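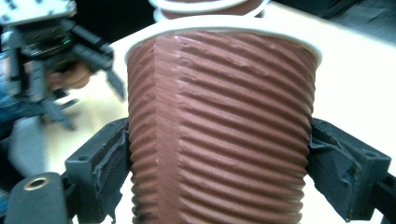 Anastasia reckons the ripple cups are a waste of money and we should go back to the plain ones with a cardboard sleeve, which she says never stuck together in the stack.

Oct 28, 2014

Well, I like them! The brown ribbed wall is nice to hold and you can take one straight from the urn without doing the hot potato dance across the workshop. But she has a point about the sticking. They nest so closely, white rim right up against white rim, that I keep pulling off two when I want one (and then the spare gets left on the bench and fills up with screws).

Tried a few things over lunch. Twisting works better than pulling. Squeezing the wall doesn't help much and I don't like what it does to the ridges. Manolis holds the stack upside down and taps it, fine if you don't mind chasing cups under the lathe.

Also had a look at the seam, where the wrap overlaps. The ridges don't quite meet up across it on the one I looked at. Is that where they catch? Want to try a stack with all the seams lined up.

Sleeve of 25 left in the cupboard, plus the open one. Iason K. to ask Drakos for plain samples before November. Still need lids.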